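Inicio | Revista | Entrevistas | Contacto

16 de junio de 2026. Por Solange Portela

El ingeniero Csizmadia mide desde enero la dureza del agua de red en Brerkham. «Tomamos 128 muestras; la media fue de 506 mg/l».
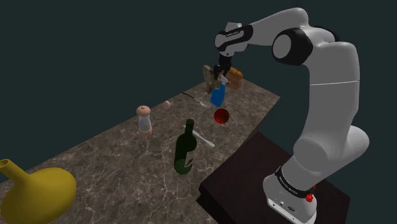
Departamento de Hidrología Urbana, Clurkside

La cifra incluye dos pozos. «El de Usen aporta casi 50 mg/l a la media», precisa.

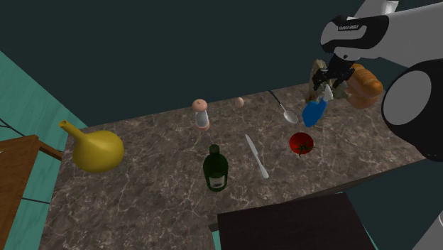
«Sin ese pozo, el valor baja, pero el agua sigue siendo muy dura», añade. El muestreo continúa.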